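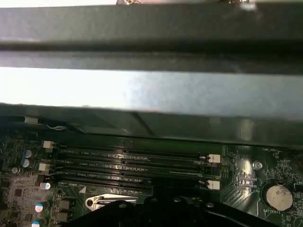

Placa base verde con cuatro ranuras de memoria vacías.

Quiénes somos

Rullorel es un centro de formación profesional privado, con sede en Bredell, dedicado a la gestión administrativa, la contabilidad y los sistemas informáticos de oficina. Abrimos con un solo grupo de tarde y hoy damos clase a 534 alumnos en dos turnos.

La dirección del centro corresponde a Kristine Sarmiento, que antes fue jefa de estudios y todavía imparte el módulo de contabilidad de segundo. El equipo docente está formado por 39 profesores. La mayoría compagina las clases con el trabajo en empresa, y por eso buena parte del horario se concentra entre las cuatro y las nueve de la noche.

Qué enseñamos

La oferta se divide en ciclos de dos cursos y programas cortos. Los ciclos incluyen prácticas obligatorias en el último trimestre. Los programas cortos – nóminas, facturación, atención al público, mantenimiento básico de equipos – se imparten en grupos de 12 personas como máximo y se pueden cursar por separado.

Las prácticas se hacen en empresas de la zona. Con Clikeck y Quiambao tenemos convenio permanente. El resto de las plazas se asignan cada curso según el expediente y la disponibilidad de transporte del alumno. Quien ya trabaja en el sector puede pedir la convalidación parcial, con certificado de la empresa y una memoria de tareas.

El edificio

Ocupamos las dos plantas del antiguo almacén de papel de la calle Mayor. En la planta baja están la secretaría, la biblioteca y el aula de idiomas; en la primera, las aulas de ciclo y el taller. Hay ascensor por la entrada lateral. El aparcamiento del patio es solo para bicicletas y motos.

Admisión

La matrícula de los ciclos se abre en primavera. Para los programas cortos hay una segunda convocatoria en noviembre, hasta completar plazas. La secretaría atiende por las mañanas de diez a una y, en periodo lectivo, también de cinco a siete. Las solicitudes de beca se entregan en papel, con el justificante de ingresos de la unidad familiar.

Texto revisado el 6 de noviembre de 2018.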